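Reren House Residents -- Minutes of the Laundry Meeting
Jan 5, 2026 | Posted by Jonatan Berge
Shares 6 | Comments 3

Present: Njål Strömberg (chair), Valter Solberg, Gøran Sandberg, Jonatan Berge (minutes). Apologies from Sølve Nyberg, who was doing laundry.

1. Minutes of the last meeting
Approved after Gøran had the word "hoarding" taken out of the part about clothespins.

2. The washing machine
Njål reported that the door is to be left open between loads so the gasket can air out. Valter asked how far open. Njål said all the way. Valter said that all the way is where he walks. It was agreed that Valter can walk somewhere else.

The sign asking people to check the drum for stray socks has come down again. Gøran will print a bigger one. Nobody wished to discuss the sock from May.

3. The white container
Long item. Gøran calls it a tray, Valter calls it a basket, and the receipt from Reltholm calls it a Nevodley 28, which helped no one. It goes on the floor in front of the machine, under the open door, and takes whatever is clean and folded. Towels lie flat on the bottom. Gray cloths are rolled, and they go in the container as well. Valter felt that partly in was in. The chair felt otherwise.

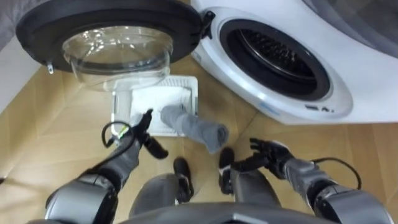 4. Folding versus rolling
Carried over from last time, when it ran past supper. Valter spoke for rolling and used the phrase "since I was a boy" more than once. Njål spoke for folding and pointed out that a folded towel stays where you put it. Valter replied that so does a rolled one, if it's rolled tight and people leave it alone.

A compromise was reached: white things folded, gray things rolled. Jonatan asked what happens to the blue things and was told that was a matter for next time.

On method, a roll should be held at the side and set down. It should not be dropped in from standing height, where it comes undone and somebody (Jonatan) has to start over. The end should show a proper spiral. Valter offered to hold a short class. The offer was noted.
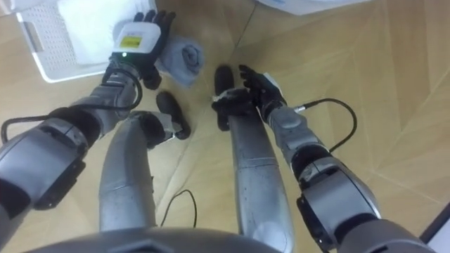
Gøran wanted it recorded that he still folds his socks and intends to go on doing it.

5. Money
The kitty stands at 1697 after detergent. The Srour brand has gone up again and smells, in Njål's words, like a dentist on vacation. We'll finish the 2 boxes we have and then look at something else.

6. Any other business
Gøran asked who keeps taking the good hangers. Silence, long enough to be minuted.

Next meeting when Sølve is finished with the machine.

Comments (3)

Sølve Nyberg
For the record, I was on my second load, and I wasn't told there would be a vote on rolling. I'd have voted against.

Valter Solberg
It wasn't a vote, it was a compromise -- read item 4. The class is still on if anyone wants it.

Gøran Sandberg
It's a tray.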